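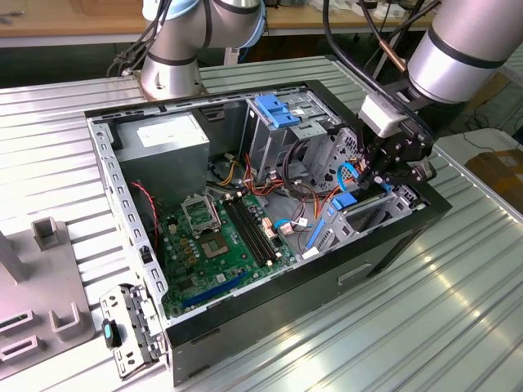

Relitz: Bilder vom Versuchsstand in Plominham

Stand: 2024-01-15
Text: Nikau Waaka

Relitz ist unsere Software für die Demontage von Desktop-Rechnern mit zwei Roboterarmen. Die Galerie zeigt den Stand während der Arbeit an einem offenen Tower-Gehäuse. Wer nur die Kurzfassung braucht: Die Erkennung läuft in Frimpong, die Bahnplanung in Hustwood, die Ablaufsteuerung verbindet beide und entscheidet, welcher Arm als Nächstes fahren darf.

Annäherung an das Gehäuse

Der Greifer steht über den Laufwerksschächten und den Kabeln. Für die Planung ist dieser Bereich der unangenehmste, denn die Blechkäfige lassen sich gut modellieren, die Kabel dazwischen nicht.

Hustwood arbeitet mit zwei Kollisionsmodellen. Das erste enthält alles, was starr ist: Tisch, Gehäusewände, Netzteil, Käfige und den jeweils anderen Arm. Das zweite ist ein Voxelgitter mit 5 mm Kantenlänge, das aus den Tiefendaten gefüllt wird und die Kabel grob abdeckt. Starre Teile sind für den Planer tabu. Zellen aus dem Gitter darf er auf den letzten 25 mm vor dem Griffpunkt durchqueren, dann aber nur mit reduzierter Geschwindigkeit und aktiver Kraftüberwachung.

Frühere Versionen kannten diese Unterscheidung nicht. Der Planer fand dann für die meisten Griffpunkte im Gehäuse keine Bahn und brach nach Ablauf der Rechenzeit ab. Im Protokoll stand lediglich "no valid goal state", was bei der Fehlersuche wenig half. Inzwischen schreibt Hustwood mit, welches Objekt den Zielzustand blockiert hat.

Stecker und Kabel

Der Greifer hält einen kleinen Stecker mit orangen und gelben Adern über dem rechten Laufwerkskäfig. Am zweiten Arm ist dabei die Bewegung gesperrt.
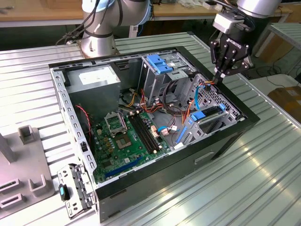
Die Sperre kommt aus der Ablaufsteuerung. Jeder Arm fordert vor einer Bewegung ein Raumvolumen an und gibt es danach zurück. Überschneiden sich zwei Anforderungen, bekommt der Arm den Vorrang, der gerade etwas im Greifer hat. Die Regel ist einfach und kostet etwas Taktzeit, dafür sind die Abläufe im Protokoll gut nachzuvollziehen. Eine gemeinsame Planung für beide Arme haben wir ausprobiert und vorerst zurückgestellt.

Bei Steckern verlassen wir uns nur für den Anfang auf die Kamera. Frimpong liefert eine Lage mit einer Schätzung der Unsicherheit. Liegt diese über dem Grenzwert, wird aus einer zweiten Ansicht noch einmal gerechnet. Farben gehen in die Schätzung ein, aber mit geringem Gewicht, weil die Adern sich häufig überlagern und der gerillte Aluminiumtisch das Licht stark zurückwirft. Überstrahlte Bildbereiche werden maskiert, bevor die Segmentierung sie zu sehen bekommt.

Sobald die Finger schließen, übernimmt der Kraftregler. Er läuft mit 200 Hz und kennt drei Zustände: Kontakt suchen, halten, ziehen. Steigt die Kraft beim Ziehen an, ohne dass sich der Greifer bewegt, geht der Regler zurück auf Halten und meldet das Ereignis an die Ablaufsteuerung. Dort wird entschieden, ob mit leicht veränderter Zugrichtung wiederholt wird oder ob ein Mensch nachsieht. Der Grenzwert hängt vom Steckertyp ab und steht in der Konfiguration des jeweiligen Gehäusemodells.

Ein Kabel, das am Stecker gehalten wird, verändert außerdem die Szene. Das Voxelgitter wird deshalb nach jedem Griff verworfen und neu aufgebaut. Das alte Gitter weiterzuführen hat uns in März-Versuchen des Vorjahres mehrfach Hindernisse geliefert, die es nicht mehr gab.

Festplatte im Einschubrahmen

Eine 3,5-Zoll-Festplatte im blauen Einschubrahmen, senkrecht im Greifer über dem Laufwerksbereich. Als gegriffenes Objekt gehört sie für den Planer zum Arm und wird bei jeder Kollisionsprüfung mitgeführt.

Das Modell dafür besteht aus einem Quader für das Laufwerk und einem zweiten, etwas breiteren für den Rahmen. Mehr Genauigkeit hat bei den Prüfungen keine anderen Ergebnisse gebracht, nur längere Rechenzeiten. In Schachtnähe gilt zusätzlich eine Bedingung für die Orientierung: Das Laufwerk muss parallel zu den Führungen bleiben, bis es den Käfig sicher verlassen hat. Erst dahinter plant Hustwood wieder frei.

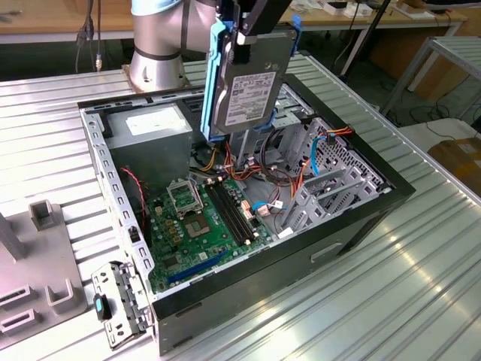
Protokolle und Wiedergabe

Zu jedem Durchlauf speichert Relitz Gelenkwinkel, Greiferzustand, Kräfte, Kamerabilder und die Zustandswechsel der Ablaufsteuerung mit gemeinsamem Zeitstempel. Für die Wiedergabe halten wir die letzten 100 Durchläufe unkomprimiert vor, ältere liegen im Archiv.

Die Wiedergabe läuft ohne Hardware. Man wählt einen Zeitpunkt, lädt die Szene und lässt Erkennung oder Planung mit einer anderen Version erneut rechnen. Änderungen an Hustwood gehen erst auf den Stand, wenn sie auf den gespeicherten Szenen keine neuen Abbrüche erzeugen.

Offene Punkte

Gehäusemodelle werden noch von Hand angelegt, vor allem die Lage der Käfige und Verriegelungen.
Die Umschaltung von Bahnplanung auf Kraftregelung erzeugt gelegentlich einen kleinen Sprung in der Sollgeschwindigkeit.
Dünne Datenkabel fehlen im Voxelgitter, wenn sie flach auf der Platine liegen.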